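# Drikora wire plate stand, small size

The Drikora is a two-legged display stand in black wire, sold singly or as a pair. I bought the pair in July to replace two acrylic easels that had yellowed. One of them has been in use on a wooden table since then, mostly with a round green plate from the Ballow range. The other went onto a painted shelf and gets a short section at the end.

## Construction

The stand is bent wire with a black finish. Seen from the side, the legs spread as they come down, and the upper part closes into a narrow loop. There are no moving parts, no hinge and no adjustment. The angle you get is the angle it was bent to.

I checked the finish at the tight bends, where coated wire usually cracks first, and found no bare metal on either stand. The feet have no caps or pads. The cut ends were filed, one of them less carefully than the rest, and I took it down with fine sandpaper before use.

The maker gives a weight of 54 grams. Mine came out at 54 on a kitchen scale that reads in whole grams, so I have no complaint there. The stated load limit is 880 grams. I did not go to the limit. My heaviest test piece was a stoneware plate at 800 grams, left in place overnight, and the legs had not spread when I took it off in the morning.

## Holding a plate

The wire takes the plate low, and most of the plate stands clear above it. With the Ballow plate in position, very little of the stand shows from the front. This was my main reason for buying it, and it does the job better than the acrylic easels did.

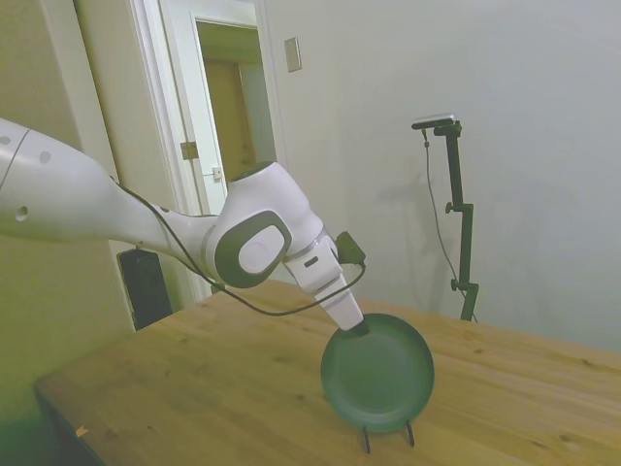

Salinas wrote after my first notes on this stand that the low grip is exactly what put her off: she had a similar one tip backward when a window was opened, and she now uses only easels with a tall back.

Her objection is fair for tall or deep-bowled pieces. I repeated the test with a salad bowl and got a backward tip with a light push at the rim. Flat plates did not do this. A plate with a raised rim and a flat center keeps its weight low and close to the wire, and the same push only rocked it. Anything with real depth needs a different stand.

## Loading and unloading

The plate should be lowered straight down, held vertical, with the stand already where you want it. Coming in at an angle catches the wire and drags the whole stand along the table - it is too light to resist. After a few tries I settled on setting the stand first, squaring it to the front edge of the table, and bringing the plate down over it slowly.

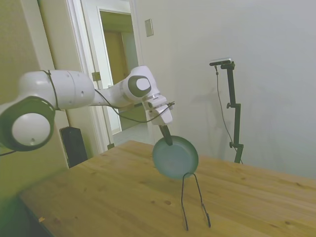

*Disc held upright at the stand, face to the front.*

Removal is the reverse. Grip the plate near the top of the rim and lift vertically. If you pull it toward you, the stand comes too.

## Viewing angle

The plate leans back slightly when seated. On a table, seen from a chair, this works well, with the face turned up a little toward the eye. On a shelf above head height it works badly, and you end up looking at the lower rim. The Rornora stand, which I used before the acrylic ones, has a screw for this and costs twice as much. For a fixed position at table height I would not pay the difference.

Dark plates suit the black wire. With a white plate the legs are more obvious below the rim, though still thin enough to ignore at a normal distance.

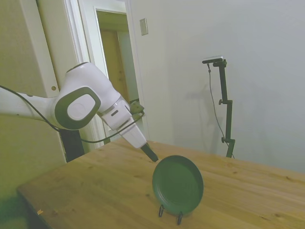

*Dark green plate on the stand, legs visible below the rim.*

## Effect on the surface

Bare wire feet on softwood are a risk. The load sits on very small contact areas, and pale wood with an open grain dents easily. I tested on an offcut by loading a stand with the 800 gram plate and sliding it sideways by hand. It left 2 fine lines, shallow enough to disappear with a damp cloth and light sanding. Standing still, it left nothing I could feel with a fingernail. Clear adhesive dots under the feet cure the problem and also reduce the sliding described above. They ought to be in the box.
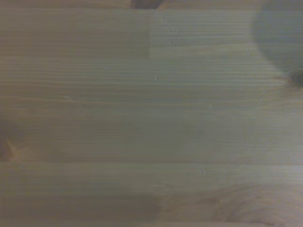

*Wood surface at close range, grain and joints.*

On the painted shelf the result was worse. The second stand marked the paint in the first week, before I had fitted dots to it, and the marks did not wipe off.

## Verdict

Recommended for flat plates at table height, within the stated load. Not recommended for bowls, high shelves or painted surfaces without padding. The filing on the feet should be checked on arrival. I am keeping both, and will order another pair if the coating at the bends is still sound after a winter near the radiator.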